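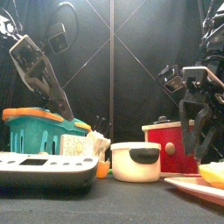

Search this site Go
Home | Kitchen | Laundry | Kids' Things | Mending

Washing Play Dishes and Other Small Plastic

I do ours in the sink in April and again before the holidays, and I have come to rather enjoy it! Fill the basin with warm water, add 2 teaspoons of dish soap, and let everything soak while you have your coffee – an old toothbrush gets into the little grooves.

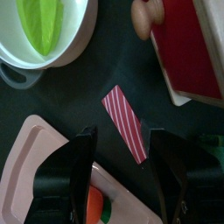

Sticker glue is the stubborn part. My neighbor Farah Goh swears by a dab of cooking oil, left on for 5 minutes and wiped away with a dry cloth (she was right, bless her). Anything hollow should drain overnight with the hole facing down – I use the dish rack for that.

Contact Lellthorpe Household Pages | Back to top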